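**Can a machine set and clear a table yet?**

Fenna De Graaf, July 8, 2026

I run a small guest house in Retside with 6 rooms. Every morning I lay the tables and every morning I clear them again, and my wrists are not what they were. My nephew sent me a link to the Pradeo arm, which costs 800 dollars as a kit. Is such a machine able to do this work for me, or should I wait? I am not a technical person, but I can follow instructions if they are written clearly.

---

**Hendrik Brouwer**

Wait. I bought a cheap arm in February for sorting bolts at the shop and it is back in its box. My neighbour has the same opinion of his.

---

**Jeanine De Graaf** (not family, as far as I know!)

I would be a little kinder than Hendrik. I worked for 2 years at Leemans, where we tested arms for canteen kitchens. Cups were the easy part, if they stood upright and had some space around them. Flat cutlery gave us much more trouble. A knife or a fork lies very low, so the fingers must come almost to the table to take it, and shiny metal confuses many cameras.

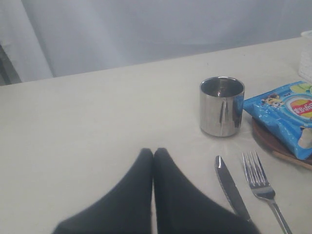
Can an arm like this clear a whole breakfast table without me standing beside it?

At this price, I would not count on it. In our canteen tests we always had a person near the stop button, and we spent 17 days only on forks. An arm can do the same small job many times when everything lies in the same spot, but your guests will leave things in a different spot every day.

For your wrists, I would first look at a light trolley and a good dishwasher with a cutlery tray on top. If you still want to try the kit, ask the seller for a trial period in your own breakfast room, with your own cups and forks.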